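Notebook, Friday, 7:40 am

Coffee first, then glue. I'm back on the Girby binding this morning, the big ledger with the split spine, and I want to get yesterday down before I forget which paste went on which sheet (again).

So the paste. I cooked two pots of wheat starch yesterday, one at 4 parts water to one of starch and one at 3 to one. The 3 to one came out like pudding and I nearly threw it away, but I pushed it through the sieve twice and let it sit under a damp cloth over lunch and wow, it loosened up beautifully. Used it on the spine linings. The thinner one went on the tissue repairs for the first gathering, where somebody long ago went wild with brown tape. I got most of the tape carrier off with the warm spatula. The stain is staying, I'm not chasing it.

The ledger has 200 leaves and the first gathering took me the entire afternoon, so I'm trying not to do the math on that. The later ones look much cleaner when I fan through them. It was always the front that got the handling.

Annick Pichon came by before closing with the Bunwood boards and stayed an hour, which was lovely and also why the press was left loaded without a label. Annick, if you're reading this: the stack in the small press is mine, please leave it till I say so! She thinks the boards are too heavy for the text block and wants me to go one weight down. I held one up against the old cover and she may be right. The old boards have gone soft at the corners and lost some thickness, so matching them by feel is a bit of a trap. I'll cut one scrap in each weight and case up a dummy before I touch the real thing.

Thread: still the unbleached linen, waxed. I tried the Hument thread on a dummy gathering and it kept fuzzing at the needle, so that spool goes back in the drawer for headbands. Sewing on tapes, not cords. The original holes are usable for all but the kettle stitch at the tail, where the paper has torn through into one long slot. I'll patch it with the heavier tissue and pierce fresh.

Height of the spine measures 155 mm, which is a funny squat shape for a ledger, and the Ghaffari cloth only comes in the narrow roll this year. I laid a paper pattern on it and it fits the long way with the grain running head to tail, with just enough for turn-ins. One go at it, no spare. I'll cut that on a morning when I'm properly awake.

The leather for the corners I'm less sure of. I pared two test pieces and the first was gorgeous and the second I went straight through – blade angle, my own fault, I was talking. Stropped the knife for a good while after that and it's taking nice long curls now.
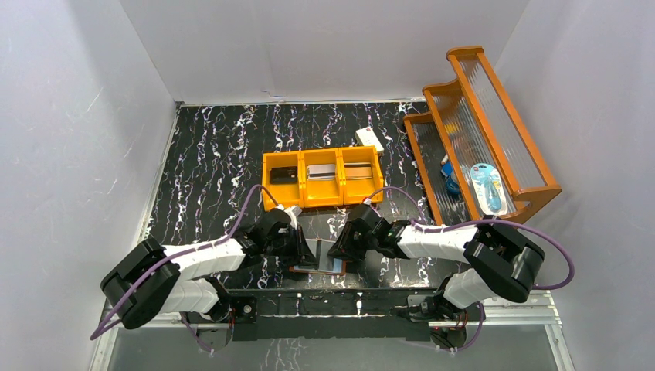
Bench and storage

Moved the paste brushes to the top hook so they dry bristles down. Please hang them back the same way, I found one standing on its bristles in a jar on the windowsill and it has a permanent side part now. Bone folders go in the tray and NOT in the pencil cup, where the good one got chipped.

Blotters: the damp ones and the dry ones got mixed up. Dry pile is on the left of the sink from today. When we order in March I'd like double what we got last time, and a roll of the thinner release paper. The thick one leaves a ridge under light weights and I can see it on page one of the ledger when I tilt it to the window (only just, but I know it's there).

Next up: open the press after lunch, check the linings, start lifting tape on the second gathering. If the linings have pulled at the head I'll take them off and go again with a longer paper. Annick wants to watch the tape removal, so I'll wait for her on that and wax thread in the meantime.

Later, 4:15 pm. Linings are down flat, a tiny lift at the head that a dab of the thick paste took care of. Tape on gathering two is a different kind, shinier, comes up in one strip if the spatula is cooler. Did up to leaf six and stopped. Back in the press overnight, labeled this time.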